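The winter bed, made properly

By our homes writer

Pichit Rungrueang changes his bed over on the first weekend of December, whatever the forecast says. The cotton quilt goes into a zip bag on the closet shelf, the flannel sheets come down, and a plaid blanket goes on top, where it stays until the snow is off the back steps.

He has lived in the upstairs half of a brick duplex on Bakham Street for nine winters. The bedroom faces south and gets good light through the middle of the day, but the radiator is small and the windows are old. His first winter there he slept under two comforters and woke up too hot at three in the morning. Since then he has worked with thinner layers that can be pushed down one at a time.

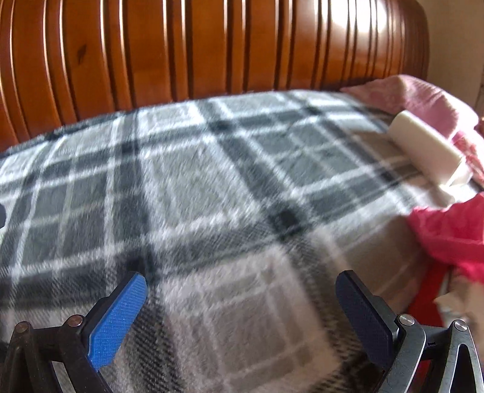
Plaid in greys and off-white against the varnished headboard.

The blanket is a Cluner, bought at the store's fall clearance for $79. The colour was chosen with the headboard in mind. Red-brown varnish can be hard to work with, and Rungrueang had already tried a navy cover and a green one that he gave to his sister. Grey and black settled the matter.

"I wanted something that didn't fight with the wood," he says. "Everything warm in the room is already in the wood."

The headboard came from Pawłowska, a second-hand furniture shop near the rail yard that has sold bedroom sets out of the same two rooms for decades. He paid $400 for the bed, delivery included, and spent a Saturday getting it up the stairs in pieces. The varnish is glossy and shows every fingerprint. He wipes it with a barely damp cloth, then a dry one, working down the grooves with a fingertip. Furniture polish left a film in the corners and he quit using it.

He has left the knot in one of the panels alone. The shop offered to touch it up with a stain pen and he said no thanks.

A fleece or brushed-pile blanket asks for very little, but it does ask for a few things. Wash it by itself in cold water with half the usual detergent. Skip the fabric softener, which coats the fibres and flattens them. Hang it over two lines or a shower rail so the weight is shared, and shake it hard once it is nearly dry. If you must use the dryer, use the lowest heat and take it out early.

Lint is the other complaint. A new blanket will shed on dark sheets for the first couple of washes, then slow down. Rungrueang uses a Fokero lint brush, the flat kind with a cloth face, and brushes in one direction from the headboard to the foot.

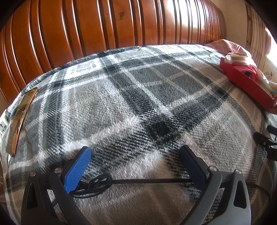 Can a plush blanket go straight over the sheets, with no quilt in between?
It can, and plenty of people sleep that way in a heated room. In a cold bedroom, put a light wool or cotton layer underneath, as pile lets drafts through more easily than a tight weave does.

Size matters more than most shoppers expect. A blanket sold as a queen may only just reach the sides of a thick mattress, and a restless sleeper will have it off one edge by morning. Measure across the top and down both sides before you go to the store, and add a hand's width each side for tucking. A 90-inch width suits most queen beds with an ordinary mattress. On a pillow-top, go up a size.

With plaid there is also the question of whether to line it up. Rungrueang used to square the bands to the mattress every morning. He now pulls the blanket up, smooths it once with his forearm and leaves the stripes wherever they land. 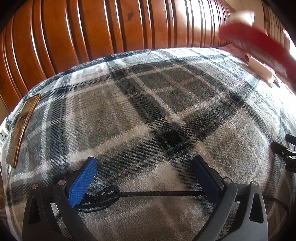
Putting it away in spring

Wash and dry the blanket fully before storing it, even if it looks clean. Fold it loosely in a cotton bag or an old pillowcase and keep it off a concrete floor. Vacuum bags save space but crush the pile, and it can take a good airing and a stiff brush to bring it back. Rungrueang's goes on the closet shelf, in the spot the quilt has just left.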